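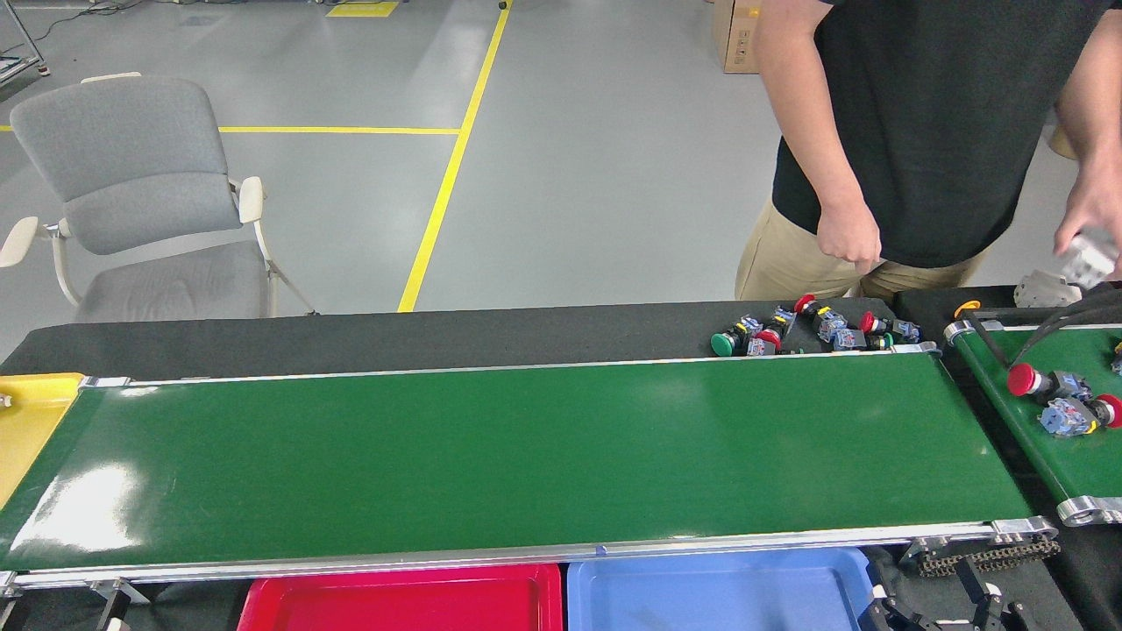
Green conveyor belt, red and green pushbuttons behind it.

Winetgate opened its low-cost investment service to new savers on Feb 22, 2018. Minimum deposit is £558, all managed online.

Two portfolios to start with, 14 funds between them. Bedville runs the money, Arkel holds the assets. 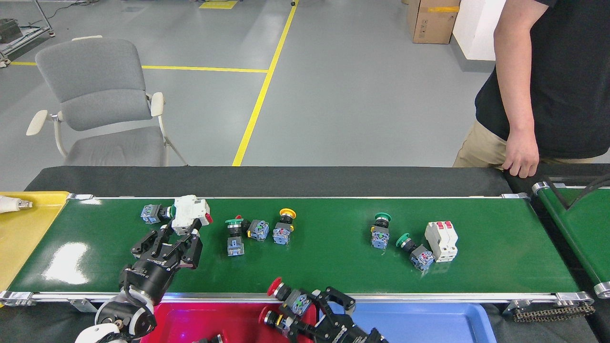
Lévesque asks whether the fee includes fund charges or if those come on top.

They come on top. The fee page does say so, in the notes. 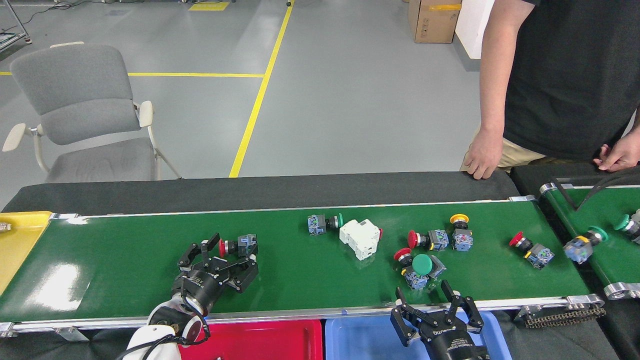

Transfers in from other ISAs start in June. I'll post the full costs once I have them.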